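Pruker kitting module moves to small-batch parts at Balincombe

The Pruker two-arm kitting module has been running in the Balincombe electronics shop since July, assembling part sets for valve controllers. Each set goes into a steel tray and holds a solenoid, a round control board and a wire harness. The trays are then passed to the bench for hand assembly.

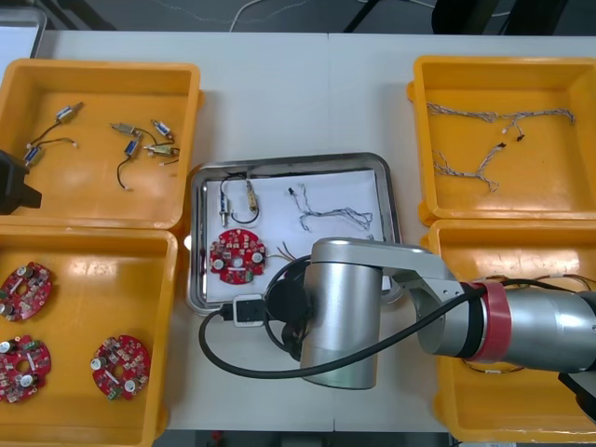

Iralbridge, the integrator, supplied the grippers and the pick software. The log for the first month shows 2467 picks, of which 67 needed a retry and 2 stopped the module. Both stops came from a lead snagged on a bin wall. Solenoids were the slower part to tune – the body is easy to grip, but the leads swing and drag neighboring parts with them. Grip force was lowered once during the month and approach speed twice.

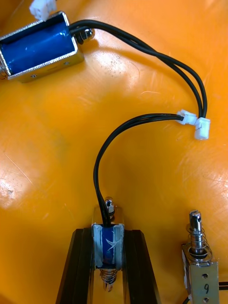
Can the module be switched to a different solenoid without new fingers?
The standard parallel fingers stay on as long as the body fits within their opening. A new part needs a fresh set of pick points and a short trial run, which the shop can do with the Choo teaching tool.

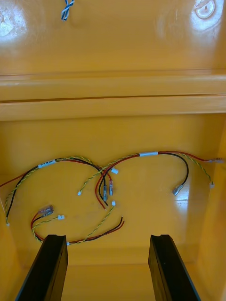
Harness picking is still under review. The planner looks for a stretch of cable with a clear gap on each side, and it does poorly when bundles overlap. With red and black wires running next to a yellow-green twisted pair, and the loops of two harnesses lying across each other, it tends to reject most candidate grips. The white label sleeve around the bundle is now being tried as a preferred target. An update to the planner is in test at Iralbridge – 373 harness picks have been recorded with it so far.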